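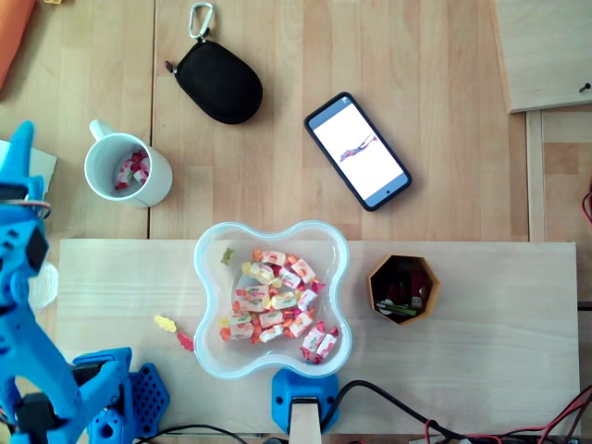 Wrapped fruit candy, with gummy bears.

Monday, December 20, 2021

The Puneck paper has been under Trolto for a full quarter now, so I went back through the issues I kept to see what has changed. I said in September that I would wait before writing anything, and I mostly did.

The first change was the length of the stories. Under the old owners a town council report ran as long as it needed to, and some of them were dull. Now almost everything on the local pages stops at 300 words. Last month's piece on the Menzies Street rezoning gave the vote and one quote from the developer. It left out which lots were affected. I had to get that from the agenda packet, and if I'm reading the agenda packet anyway I don't need the paper.

The second change was the page count. We used to get 32 pages on a Thursday. We still get 32 pages, but the middle section is shared with the Ekutby edition, and the stories in it are mostly Ekutby stories. I have nothing against Ekutby. I used to work there. But their school bond is not on my ballot, and it got the top of page nine twice.

Then there is the website. The old one was ugly and you could search it. The new one looks fine on a phone, and the archive before the sale is gone. I wrote to ask and got an automatic reply with a ticket number, then a second reply asking me to rate how the first one had gone. I looked for a story from 2016 about the flood wall and ended up at the library, reading it on microfilm. The librarian told me they still have everything through last spring, so if you need something, go there first.

I should be fair about a few things. The high school sports coverage is better than it was. They run box scores for the girls' teams now, every week, and the old paper did that when it felt like it. The obituaries are cheaper too. A basic notice costs $100, and my family paid $200 for one of the same length three years ago. And the paper arrives on time, so somebody at Trolto knows how to run trucks.

What bothers me most is the business page. Three weeks in a row the lead story was about a company that also had a half-page ad in the same issue. Maybe there's an innocent reason. It's a small town and not many businesses can afford a half page, so some overlap is bound to happen. But the stories read like the ads. One of them had the store hours in the second paragraph. The old business column was cranky and usually late with the news, and it once went after the bank for its fees while the bank was buying the back page. I didn't always agree with that column – I thought it was wrong about the mall – but I knew a person in town had written it.

I renewed for six months instead of the year. The form had a box for comments and I wrote down the part about the archive and the rezoning lots. If they answer I'll put it up.

Comments are open again, by the way. The spam filter was holding everything, including two from October that I have now approved.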